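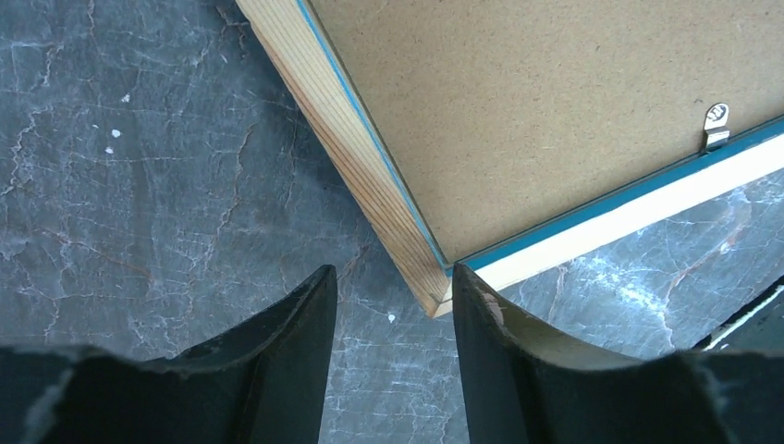 Grovness, August

Hanging old picture frames again after painting a room

When we painted our hallway I had to take down all frames, and it was a good moment to repair them. I write down how I do it, maybe it is useful for somebody.

Put the frame face down on a flat surface. If the surface is stone, I wipe it first, as one grain of sand can scratch the glass. A folded towel under the glass is even better.

Look at the back before you open anything. Old tape becomes brittle and you can pull it off slowly with a warm hairdryer. Small nails I bend up with a blunt knife, never with a screwdriver, it slips too easily.

Clean the glass with a little vinegar in water and spray on the cloth, not on the glass. Otherwise the water goes under the edge and makes a brown line on the paper.

For the cord, fix the two rings one third down from the top. Leave the cord a little loose.

My neighbour Rosaire Leclerc hangs everything with the middle at 176 cm, but he is a tall man and for me this is too high. I mark the place of the nail with a pencil on masking tape. The tape comes off the next morning and the new paint stays clean.

Miloslav Bednárik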